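**FOR RELEASE: January 7, 2024**

# Grarkotari opens up its house rules for small robot cells

Sutwood -- We've been running little robot workcells at Grarkotari long enough to have collected a pile of rules for them, and until now those rules lived in a binder, two shared folders and a lot of people's heads. Today we're putting the whole thing out for anyone to read, copy, argue with and mark up. It's called the Cilar Practice Guide, it has 53 rules in it, and it costs nothing.

I wrote most of it, so I get to write the press release too. Bear with me!

The guide is for benchtop cells, the kind where one arm picks up a part, puts it in a fixture and goes back for another. Plenty of good material exists already for big fenced-off lines, and you should keep following it, along with whatever the law says where you are. Our guide sits on top of all that. It's about the ordinary daily stuff that the formal standards leave to you: where the cable goes, who is allowed to change a speed setting, what gets written down when a fixture moves, what you do when a part ends up somewhere it shouldn't be.

The section I care about most is cables. We have 11 pages on cables and I'd happily have written more (my coworkers stopped me). Every cable that travels with the arm gets checked through the full range of motion, by hand, at low speed, before a new program runs on its own. If you add a sensor or swap a gripper, you do it again. If you only moved one clip, you do it again. People groan at that one, and I groaned too when I was the person with the clip in my hand.

Next come fixtures. Rule 17 says that anything the robot places a part into has to be screwed down or otherwise held so it can't creep, and its position has to be checked against the written record at the start of each shift. Rule 18 says the record lives at the cell. Not upstairs, please. We lost most of a morning last February chasing a gripping problem that came down to a cradle sitting in last month's spot while the program was using this month's numbers.
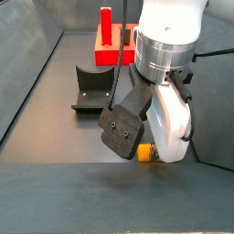

Then there's reaching in, and I'll be blunt about it, because small arms make people casual. A benchtop cell looks friendly. The parts are light, the space is shallow, and your hand is right there when a piece rolls over. Our rule is that the arm gets stopped and locked out of motion before a hand crosses the front edge, every time, including when it looks parked and including when you wrote the program yourself. A paused program doesn't count as a stop. We spell out the steps for that in plain words, on one page, sized to be taped up next to the controls.

Finger pads and mounts get their own checklist. Look at the screws, look at the pad surface, wipe it, note it, move on. The first draft had this as a weekly job. We changed it to once per 100 hours of running time after the folks at Vergara, who tested the guide in their own shop, told us that a weekly check was too often for their quiet cells and nowhere near enough for the busy ones. They were right, and I was a little annoyed about how right they were.

Vergara's crew deserves a big thank-you, by the way. They ran an early version of the guide and sent back 383 comments. Some were typos. One was just the word "why?" next to a rule I was very proud of, and after looking at it for a couple of days I couldn't answer, so the rule is gone. A good many of the others ended up in the text more or less as they wrote them, and the chapter on handing a cell over between shifts is far better for it.

A few things you won't find in there. We don't give one speed limit for all cells -- your risk assessment has to do that job, with your arm and your parts. We don't recommend any make of robot. And reading the guide doesn't certify you for anything. There's no badge and no sticker. If somebody tries to sell you a Cilar sticker, let us know.

**How to get it**

The full guide is a free download from the Grarkotari website, along with the one-page stop procedure and blank forms for fixture records and pad checks. You can print them, translate them, put your own shop's name at the top. All we ask is that you tell us if you change a rule for safety reasons, so we can think about changing ours.

We'll also be holding 2 open sessions at our Sutwood shop in February for people who'd like to go through the rules next to a working cell. Bring your own horror stories, bring your own cable clips if you have strong opinions (I do). Space is limited, so please sign up through the website first. Coffee is on us.

Comments on this first edition are open through the end of February. I read all of them, and short ones are fine.

**About Grarkotari**

Grarkotari designs and builds small robot workcells for assembly and part handling, and trains the people who run them. We're based in Sutwood.

**Press contact**

Cilar Practice Guide desk, Grarkotari, Sutwood. Please use the press form on our website -- it comes straight to me, and I usually answer the same day.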